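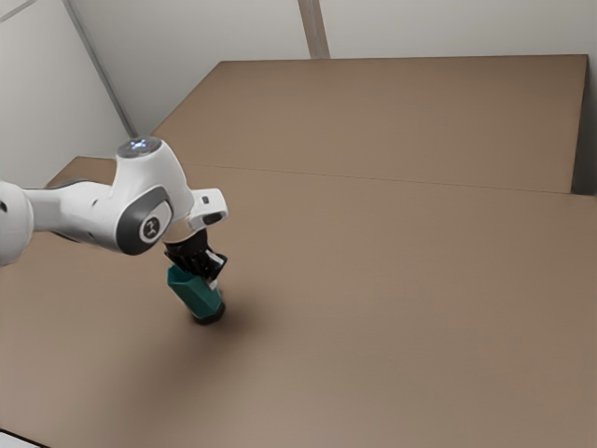 Siham Khasawneh told me she had stopped buying bread the winter her street lost its bakery. She tried the supermarket loaf for a month, then got out a bowl.

Plenty of people in Birken did the same. The bakery on the square closed in November, and the next one is a 45-minute bus ride away in Derkau. By spring the Nogueira mill, just outside town, was selling flour at the door to over 345 households.

The mill runs 3 mornings a week. Aldo Bellini weighs the bags himself and writes the orders in a ledger. Rye goes first, usually before 9 a.m.

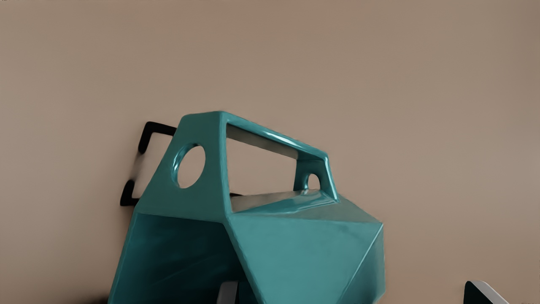
One oven, shared

Not everyone has an oven that gets hot enough. Eirlys Bevan and Khang Châu reopened the old brick one behind the school, which had last been fired for a wedding. Repairs cost $685, mostly for the door. A firing takes 4 hours, and loaves go in by street, with the west side first.

Yến Hà marks hers with a cross so she can find it again. She bakes two and gives one to her neighbor.

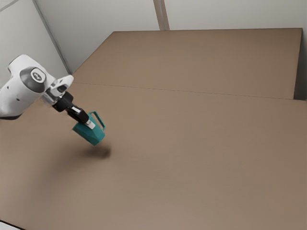
Birken, morning. Flour is sold at the mill door until noon.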